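Greifer aus der Werkstatt soll Wäsche falten lernen

Das Hemd zusammengelegt, der Stapel gerade, und niemand musste dafür vom Sofa aufstehen: So ungefähr lautet die Verheißung, mit der Haushaltsroboter seit Jahren angekündigt werden. Nun will auch eine Bastlergruppe aus der Gemeinschaftswerkstatt Brudard dabei sein. Ihr Projekt heißt Nalleo, und wer es bisher verfolgt hat, darf Zweifel haben.

Einen Roboter gibt es bislang nämlich nicht. Gebaut haben Segundo Huamán und Leidy Valderrama von Hand geführte Greifer mit zwei Fingern, die Kleidung anfassen, anheben und umschlagen sollen. Ein Mensch macht die Bewegung vor, die Aufnahmen davon sollen später einen Arm steuern. Der Arm ist für Januar angekündigt. Angekündigt war er allerdings auch schon für den vergangenen Sommer.

Die Teile für den ersten Greifer haben nach Angaben der Gruppe 282 Euro gekostet, die Arbeitszeit nicht mitgerechnet. Für den Arm werden über 2000 Euro veranschlagt. Einen Geldgeber hat Nalleo nicht, gesammelt wird unter den Mitgliedern der Werkstatt. »Wir wollen zeigen, dass so etwas ohne Konzern geht«, sagt Huamán. Ob es geht, ist damit noch nicht gezeigt.

Beim offenen Abend am Samstag legte die Gruppe erstmals Zahlen vor. Von 73 Versuchen, ein T-Shirt einmal in der Mitte umzuschlagen, seien nur vier komplett misslungen. Das klingt ordentlich - bis man nachfragt, wer da gefaltet hat. Es war Valderrama selbst, mit dem Greifer in der Hand. Über die Fähigkeiten einer Maschine sagt das wenig.

Auch in der Werkstatt sind nicht alle überzeugt. Jarlath Costello, der dort Drehbank und Fräse betreut, hält schwarzen Stoff für das eigentliche Problem: Auf Kamerabildern verschwänden Nähte und Kanten, und ohne Kante wisse kein Programm, wo es zugreifen solle. Valderrama widerspricht. Gerade deshalb übe man mit dunklen Sachen, und zwar in Wohnungen, auf gewöhnlichen Betten.

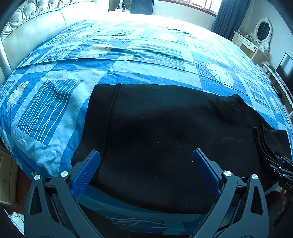 Von Vitória Louro

Die blauen Finger mit ihren genoppten Griffflächen sind der Teil, über den in der Gruppe am meisten gestritten wird. Huamán möchte sie schmaler haben, Valderrama will erst die Aufnahmen abschließen. Jede Änderung an der Form könnte ältere Daten wertlos machen.

Bis zum Frühjahr soll der Arm ein Handtuch falten, ohne dass jemand eingreift. Hosen und Hemden stehen auf der Liste weiter unten, Spannbettlaken fehlen ganz. Der nächste offene Abend beginnt um 19 Uhr, eine Vorführung mit Arm ist nicht vorgesehen.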